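**Can it clear the table yet?** Sort of. Lucie Bouchard ran the Prulteck arm through our simulated kitchen again — 16 tries at picking up one orange, 9 good ones. Better then March, when we got 4.

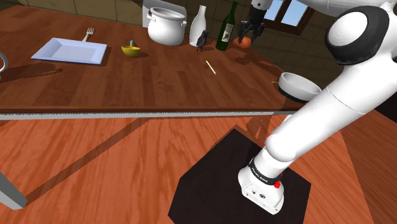 Bottles are still the headache. Fingers come down too close, down goes the bottle. Plates and forks not even attempted. Maëlle Ouellet wants a real kitchen next, I say fix the grasp planner first. Full numbers next issue, if I get them typed up in time.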